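Perkley Tenants Association
Minutes of the General Meeting
August 5, 2026

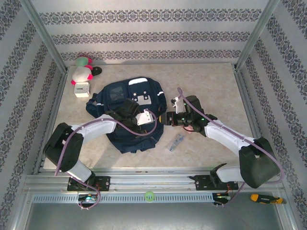

The meeting was called to order at 7:05 p.m. in the community room at Perkley Court. The chair presided and the secretary took notes. A quorum was present. The agenda was accepted with one change, moving the laundry room item ahead of the parking item so that the building manager could leave early.

Minutes of the May meeting

Two corrections. The bike storage fee was recorded as monthly and should read yearly. The motion on quiet hours was tabled, not passed. The minutes were approved as corrected.

Money report

The balance in the association account at the end of last month was $3,384. The only large expense since May was the deposit for the courtyard tables, which will be returned if the order is canceled before it ships. A member asked why the balance is lower than it was at this time last year. The answer was that the fall dues notice went out late and a number of households paid after the last report was printed. The report was accepted as read.

Laundry room

The building manager reported that the contract with Zisix for the washers and dryers ends this year. Zisix has offered to renew at the same price per load, with card readers in place of coins. Several members did not want to lose the coin option. The manager said that Zisix will leave coin slots on 6 of the machines if the association asks in writing.

There was a long discussion about the dryers on the upper level, which stop before the cycle is done. The manager has reported this twice. Residents should write the machine number and the time on the sheet by the door, since the repair desk will not send anyone without a machine number.

Motion to ask in writing for the coin slots and to support renewal on that condition. Seconded. Passed, with two opposed.

The question of opening the laundry room before 7 a.m. was raised again. Households directly above it are against it. No motion was made.

Parking

The city plans to repave Vidal Street and will close the east side to parking while the work is done. No start date has been given. The manager will post the notice in both lobbies when it arrives and will open the rear lot to permit holders from the street side. Visitor passes will not be honored in the rear lot during that time.

A member asked that the faded lines in the rear lot be repainted before the street closes. The manager said painting is in the budget for next spring and he will ask whether it can be moved up.

Courtyard

The price from Madine for four tables with benches, delivered and bolted down, is $3,000. This leaves very little in the account until dues come in. Three choices were discussed: buy all four now, buy two now and two next year, or wait. Madine will hold the price per table until the end of the year - delivery would be charged twice if the order is split.

Members on the north side asked that no table be placed under their bedroom windows. It was agreed that the tables will go along the south wall, near the spigot. The hose needs a new nozzle.

Motion to buy two tables now and vote again on the other two after the dues are in. Seconded. Passed by show of hands.

Mail and packages

Packages are still being left on the floor of the west lobby. The manager has asked the carriers to use the shelf. A locker system was suggested. The secretary will get a price and bring it to the next meeting. Until then, residents who will be away should ask a neighbor to pick up for them or have the post office hold their mail.

Fall potluck

The potluck will be held in the courtyard, or in the community room if it rains. The sign-up sheet will go up in the east lobby. Last year there were too many desserts and almost no main dishes, so the sheet will be split by type. The association will spend up to $100 on plates, cups, ice and drinks. Approved without objection.

Other business

The light over the back stairs is out again. The manager will have it looked at.

One household asked whether the rule on window air conditioners has changed. It has not. Units need a bracket and must be out by the end of October.

A member asked that the minutes be posted sooner. The secretary will post a draft within two weeks of each meeting, marked as a draft until approved.

The meeting was adjourned at 8:40 p.m.

Submitted by the secretary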